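Marcos Ukix para láminas y carteles: mi opinión después de un invierno con ellos

Abril de 2018
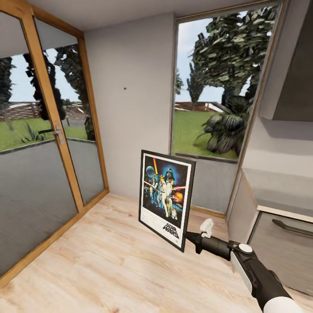

Llevaba años con los carteles enrollados dentro de sus tubos, en lo alto del armario, y cada vez que hacía limpieza me prometía que ese año sí, que ese año los enmarcaba. Al final fue en diciembre cuando me decidí, en parte porque mi amiga Tiziana Marchetti me insistió mucho (ella tiene el pasillo entero cubierto de láminas y da gusto entrar en su casa) y en parte porque en la tienda Morelli tenían los marcos de Ukix rebajados. Me llevé dos, uno para el despacho y otro para el cuarto del fondo, que es pequeño y estaba pidiendo a gritos algo en la pared.

Empiezo por lo que más me ha gustado, que es el perfil. Es fino, de aluminio, con un acabado mate que no coge huellas, o al menos no tantas como el que tuve antes. Las esquinas ajustan bien, sin esa rendijita que acaba abriéndose en los marcos baratos. En lugar de cristal trae una lámina acrílica – a mí esto me echaba un poco para atrás – y la verdad es que ha sido un acierto: pesa mucho menos y de frente casi no se nota la diferencia. De lado sí, con la lámpara encendida hay reflejos, así que pensad bien dónde lo vais a colgar.

El montaje tiene su aquel. Las instrucciones son un papelito con cuatro dibujos, y las pestañas metálicas de la parte de atrás vienen durísimas. Yo tardé 40 minutos con el primero, contando el rato que pasé buscando un cuchillo sin punta para hacer palanca. Con el segundo fui bastante más deprisa. Un consejo: quitad el plástico protector del acrílico por las dos caras justo antes de cerrar, y pasad un paño de microfibra muy suave, que aquello atrae el polvo como un imán. Yo tuve que volver a abrir el del despacho por culpa de un pelo del gato, que quedó en todo el centro y no me dejaba vivir.

El paspartú se vende aparte y ahí es donde le pongo el primer pero. El blanco de la marca me pareció un poco amarillento y el hueco venía cortado unos milímetros más grande de lo que necesitaba. Acabé encargándolo a medida a Italo Pellegrini, que tiene el taller en Brernerano y que además me explicó, con una paciencia infinita, por qué conviene pegar la lámina solo por arriba con cinta de conservación: el papel se mueve con la humedad y, si lo sujetas por los cuatro lados, termina haciendo ondas. ¡Ojalá lo hubiera sabido antes de estropear mi mapa de los Dolomitas!

El segundo pero es el sistema de colgado. Trae un solo enganche central, y con cualquier portazo el marco se ladea. Lo solucioné con unas tiras adhesivas Undo en las esquinas de abajo, de las que se despegan sin llevarse la pintura, y desde entonces no he tenido que enderezarlo.

En cuanto al precio, pagué 33 euros por cada uno con la rebaja. Sin ella me lo habría pensado más, sobre todo sumando el paspartú, pero para un cartel al que se le tiene cariño me parece dinero bien gastado. Para láminas que vais cambiando cada poco no los recomiendo, por lo de las pestañas, que no creo que aguanten tanto abrir y cerrar.

Yo volveré a por otro para el recibidor, también en negro, si en Morelli vuelven a traer la medida grande.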